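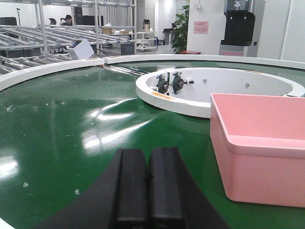
Glossy green ring belt with a pink tote on it.

Nornier Belt Cleaner, 900 ml trigger bottle

We were slow to stock this. Most belt cleaners that cross the counter here at Flirkthorpe are washing-up liquid with a better label, and the leaflet for this one did not help its case. It promised "like-new belts in one wipe". We tried it on our own packing line and it took three wipes, plus a scrub round the joint.

It does lift tape glue, marker pen and the grey film you get from cardboard. It rinses off with plain water and we found no sticky feel afterwards. It will not do anything for scuffs. A scuff is damage to the surface and no spray is going to put the surface back, whatever the leaflet says about "renewing".

Good for: smooth PVC and PU belts, plastic totes, rollers, guide rails.
Not for: felt or fabric-faced belts, bare rubber, anything printed that you want to keep.

How to use
Stop the belt and isolate it. Spray, leave for two minutes, wipe with a damp cloth, rinse. Try a small patch first. The maker says you can skip the rinse. We wouldn't.

How far it goes
The label claims 100 square metres a bottle. Perhaps, if the belt was clean to begin with. We got well under half of that on ours, and a really mucky line will use more.

Sizes
900 ml trigger bottle, code 230
5 litre refill, code 159
The refill is the same liquid and works out cheaper if you clean every week. It comes without a tap.

The smell
Sold as "alpine fresh". It smells of pear drops for an hour or so. Open a door.

Do you need it?
If your belts only gather dust, warm water and a cloth will do and you can keep your money. If you have tape residue that has beaten soap, it is worth a bottle. The Warnatau paste we also sell is stronger on old glue but much slower to rinse, and the Trình wipes are handy but dear for anything bigger than a bench.

Unopened bottles can be returned up to the end of December. Opened ones can't.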